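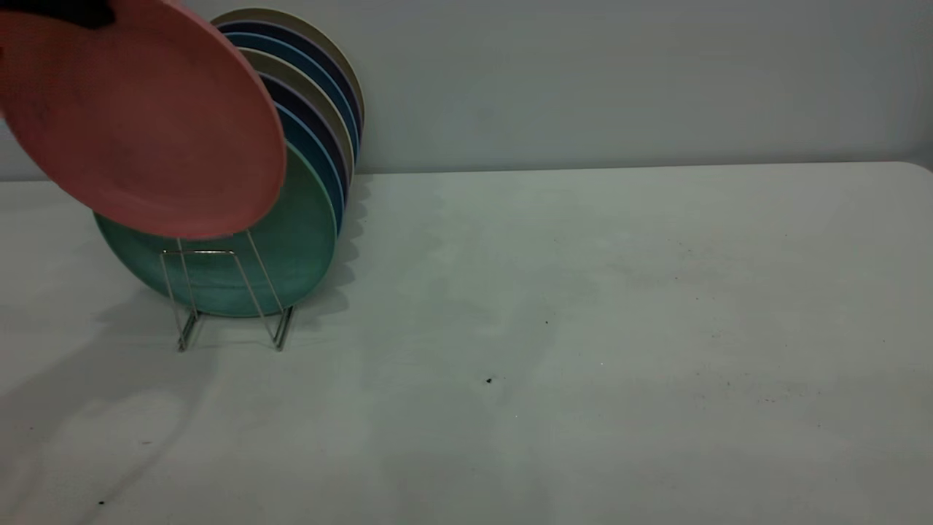 Margareta Dumitrescu

October, workshop notebook, couples evening series

Second run of the "who decides" evening, at the Lurska room this time. Started at 7 pm and finished well after nine. Writing this up the same night so the others have it before the next one.

The plan was the one we agreed: a short talk, the pair exercise, tea, then the letter. I cut the talk in half because last time people had stopped listening by the end of it. I kept the bit about the difference between asking for something and managing somebody into it, and dropped the attachment material altogether. It can go in the handout for anyone who wants it.

Pair exercise. Each person picks one ordinary thing they usually run at home and talks for 10 minutes about what they think would happen if they left it to the other one. The partner listens and doesn't answer. Money came up, and bedtimes, and whose mother gets rung first. One woman said she knew the bills would be paid, she just didn't like not watching it happen. I wrote that down because it's closer to the point than anything in my notes.

Ten minutes is too long for the listener. I could see jaws going tight at six or seven. Next time I'd do two shorter turns each, with a change over in the middle.

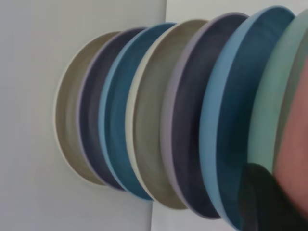 The listening partner also needs something to do with the feeling afterwards. We went straight to tea and a couple of pairs carried on the argument by the urn. I've put in a pause now: both write one sentence starting "What I heard was", swap papers, read, no talking. Tried it on the spot with the second half of the group and it calmed things down, though that may have been the tea.

The letter. I asked for a letter to the partner about one thing they were willing to stop checking on for a fortnight. Most wrote half a page. Two people wrote to a parent instead and I let them. I think the instruction should say "someone close to you" and leave it there. One man asked whether giving up control meant he had to agree with how things turned out. I said no, and that he could still say when something bothered him. I'd like a better answer than that.

Things I got wrong:
I talked over a silence in the first round. It wasn't a bad silence.
I used the word "surrender" again. People hear losing.
I didn't say at the start that this isn't suitable where someone is frightened of their partner. It's in the booking form but it has to be said aloud as well, with the number to ring.
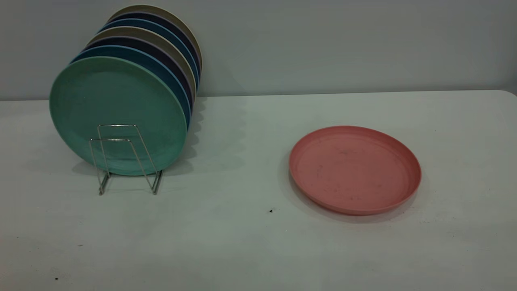
Plates in the rack, one pink one out on the table.

For the Stiltau weekend the handout has to come down to 2,000 words. It's at 3,000 now and the middle section says the same thing three ways. I'll take out the part on jealousy and keep it for its own evening.

Still to settle: whether we follow up by phone after the fortnight or just ask people to come back. I'm for the phone call. It's more work but the ones who don't come back are the ones I want to hear from.

Filed under: Relationships, Letting Go, Workshop Notes

Recent entries
Notes from the first "who decides" evening
Surdu day group: saying no to family
What we changed in the listening exercise
When one partner doesn't want to come

Contact | © Clullness Workshops | Back to top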